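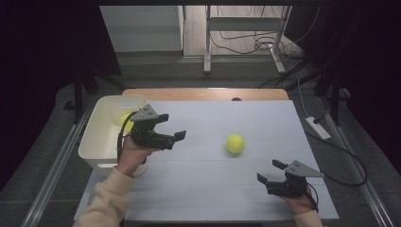 Club Volleyball Parents > Travel & Tournaments > Stay-to-play in Lesow, is this normal now?

setter_mom_x2
Got the hotel email for the February tournament in Lesow. Every family has to book through the tournament's housing desk or the team doesn't play. The cheapest room left is $319 a night at the Ansari, two-night minimum. I looked up the same hotel on its own site and it was $145. Same beds, I assume. Has anyone gotten out of this?

benchwarmerdad
Welcome to the sport. We paid it last year. The Ansari has a waffle maker, and at 7 in the morning there are 40 girls in knee pads in line for it. Budget for gas station donuts.

Gremitz_Libero
You get out of it by living close enough. Read the rules page: there's a commuter exemption if your club is inside the mileage limit. We're in Gremitz, 136 miles away, and naturally the limit stops well short of us.

rotation5
Unpopular opinion, but I don't mind stay-to-play. The entry fee would go up without it. Courts, refs and those tape jobs on the floor cost money, and it comes out of our pockets one way or the other.

setter_mom_x2
@rotation5 then raise the entry fee and let me see it! I'd pay it. What I don't love is finding it tucked inside a hotel bill under "amenities."

rotation5
You say that now. Our old club put an extra charge on the invoice one season and people acted like somebody had stolen the net.

benchwarmerdad
I was people. I stand by it.

dig_deep_22
Check whether the requirement is per family or per team. At Ristitham last spring it was a number of room nights for the whole team, and grandparents counted. We had two sets of grandparents who wanted to come anyway, so three families drove home and slept in their own beds.

Gremitz_Libero
Lesow is per family, I'm pretty sure. It was when we went.

dig_deep_22
Might have changed. Worth an email before she hands over a card number.

rotation5
Also two families can share a room. The form asks for player names, plural.

benchwarmerdad
Have you shared a room with another family during a tournament? I have. I know things about that man's sleep apnea that I will carry forever.

setter_mom_x2
Update: I emailed. Per family, but sharing is fine, and a second block opened up at a motel by the highway for a lot less. No waffles. Booked it with our middle's family. Our first match is at 8 a.m., on the far side of town from the motel.

Gremitz_Libero
It's always 8 a.m. Park on the north side, the main lot charges by the day.

benchwarmerdad
Save me a spot. We're in the Ansari again. My wife likes the pool.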